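OK so a thread on why I think Florthorpe should stop sacking managers every August. Grab a coffee, this one got away from me.

1/ Monday morning, 1 Apr 2019, and I wake up to nine messages saying Barnabás Fodor is gone. I figured it was an April Fools gag. Even the club crest on the statement looked a bit off. Nope, real.

2/ Well, half real. He's staying until the end of the season and then he's out, so we get weeks of a guy picking the team who already knows he won't be here. How is anybody supposed to play for that?

3/ And I wasn't even his biggest fan! I moaned about the back three all winter. But we were finally hard to beat, and the kids were getting minutes.
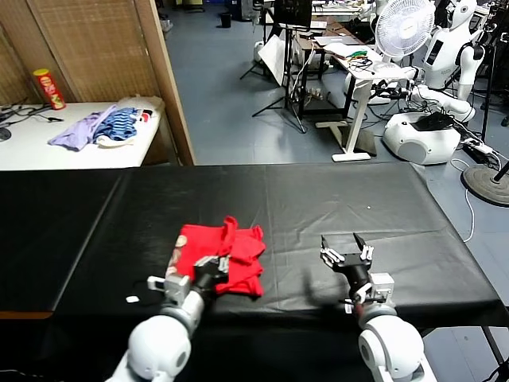 4/ Look at Raimonds Vanags. Two years ago he couldn't get on the bench. Fodor put him at left back, left him alone after that awful night at Brurska, and now he's the first name I look for when the lineup drops.

5/ Whoever comes in next is going to want "their own" left back. They always do. Then Vanags goes on loan somewhere and we all act surprised when he's brilliant there.

6/ I was at the Brurska game, by the way. 40 of us in the away corner, sideways rain, one working food stall. Lost by three and I'd still take that team over the one we had before.

7/ People keep telling me Ojārs Toom is the obvious replacement. Is he? Great player, sure, I had his name on my back as a teenager. His teams at Vusura sat on every one-goal lead like it was an egg and went home with a draw.

8/ If it has to be somebody new, my short list, in order of how much I'd enjoy it:

Tõnu Liepiņa – presses high, plays kids, shouts a lot

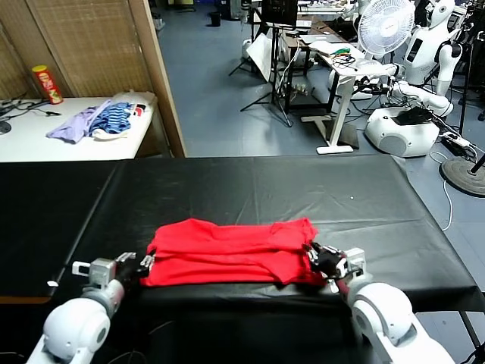 Žydrūnas Bite – already coaches our under-19s, knows every one of them, would cost us next to nothing

Toom – fine, if we must, but only on a one-year deal

9/ Bite is the one my dad wants. He's had a season ticket since before I was born and he says the last time we promoted from inside we had the best football he's seen here. I've watched the old tapes. The football was OK, Dad.

10/ The home shirt is still the best thing we've got going and I will not be taking questions.

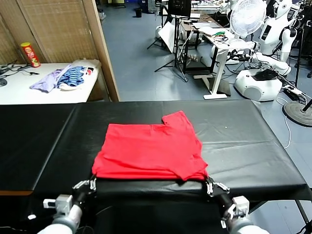 Red T-shirt, folded.

11/ Back to the moaning. Season tickets go up in August again and the club wants us to renew before there's a manager. I've got the form on my fridge. It's been there a while.

12/ Crowd for the last home game was 1835. We used to get over 2000 for a cup replay in the snow. You don't get those people back with a press release and a new guy holding a scarf.

13/ Couple of you asking if I'm going to Arnardóttir away on Saturday. Yes, obviously. Supporters' bus, back row, bringing the good sandwiches this time.

14/ If Fodor comes over to our end after the game I'm going to clap until my hands hurt – and then probably yell at him about the back three one last time.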